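Bench 2 notes, April
Mat, boards, table surface. Mostly mat. 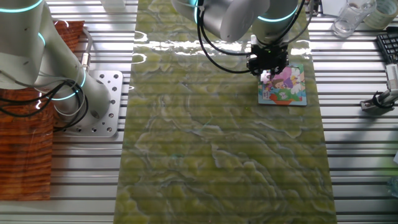
Picking up from last time. Still on the question of what goes over the slots. Bare extrusion is fine for bolting things down and useless for nearly everything else: small parts drop in the grooves, paper catches, anything round rolls till it finds a channel and then sits there. Fished two M4 nuts and a washer out of the middle grooves this morning with a bent paper clip.

Green marble mat down the middle, lengthwise. Laid it crosswise first, looked wrong, and the ends hung over and lifted. Lengthwise leaves bare aluminum showing both sides, which I want, need to get T-nuts in without peeling anything back.

Mat notes:
- came rolled, from Kemard. Listed as a table runner. Was hoping for matte. It's glossy.
- curl at the ends, bad on day one. Put it upside down under two boards overnight, much better. Still a little lift at the far end, you feel it more than see it
- pattern hides marks well. Too well, lost a dab of olive green putty on it for ten minutes
- smells. Less than it did

Glare. The main complaint. Overhead tube lands on the far end of the mat and washes the green out in a wide band. Pattern goes partly missing there. Tried reading a pencil line at that end from my stool, no chance. Moved the stool, band moves too, obviously. Options:
1. diffuser over the tube (have an offcut of Rustusance sheet, might be long enough, measure)
2. turn off that tube and use the clamp lamp low from the side
3. knock the gloss back with a fine pad. 800 grit on a corner first

Did 3 on the underside of a corner, thinking same material both faces. It isnt. Underside is already dull and a bit fabricy. Test tells me nothing. Redo on the top face, near corner, a patch no bigger than a stamp.

Later, 3:40. Redid it. 800 wet, light circles, wiped, let it dry. Gloss drops a lot, but the pale veins go chalky and the green goes gray. Ugly but readable. Not doing the whole thing till somebody else has looked. Patch is on the near left corner, please don't clean it with the blue spray, that one leaves a shine of its own and we'll be arguing about nothing.

Lamp test (option 2): tube off, clamp lamp on the low shelf. Band gone from the far end, new smaller one near the middle. Better for reading, worse for seeing into the grooves. With bare aluminum both sides you get bright lines along every ridge whatever you do. Could mask the grooves with slot cover strip where nothing mounts. Gittins stocks it, 25 a bag, gray or black. Get black. Check slot width before ordering, last time we guessed and they all fell thruogh.

Wood board on the left. Reddish orange one with the dark grain. Leaving it. Colour is handy, easy to tell at a glance where metal stops. Grain has some texture to it under a fingernail so not for writing on. It wants a wipe of oil at some point, NOT now, oil will creep under the mat and then the mat slides.

Speaking of sliding. Mat on ridges doesn't grip like mat on a flat top, contact is only along the lands. Push test by hand: moves easily along the grooves, less easily across. Tried:
- double sided tape, thin. Holds, but leaves gum on the ridges. Took ages to get off, wooden scraper plus alcohol
- shelf liner cut in strips, Ativham, the open mesh stuff. Good grip. You can feel the strips through the mat as low bumps. No
- same liner, one full piece. Good. No bumps to speak of. Going with this, need more of it, the roll ran out about a third of the way along

Flatness, because someone will ask. Straightedge across the mat where the liner is under it: fine, can't get the thin feeler in. Where there's no liner: mat sags a hair into each groove if you lean on it. Doesn't matter for boxes. Matters for anything thin.

Cleaning. Dry cloth, then damp cloth, then dry again. Lint shows up bad on the glossy face. Grooves get the narrow vac nozzle, then the paintbrush, in that order, brush first just moves it under the mat.

The perforated plate is staying where it is, mat sits to the right of it, don't shuffle the mat left to make room. Pencil ticks on the ridges at both ends mark where the mat edge goes. If ticks rub off, 189 mm from the outer rail to the mat edge, near end. Measured twice, far end came out the same.

To do
- more liner, one full width piece
- slot width, then cover strip
- measure Rustusance offcut against tube
- opinion on sanded patch
- find out if Kemard do the same mat in matte (page said "satin" for the brown one, dont trust it)
- put the paper clip tool somewhere, works great, hung it on the hook by the calipers for now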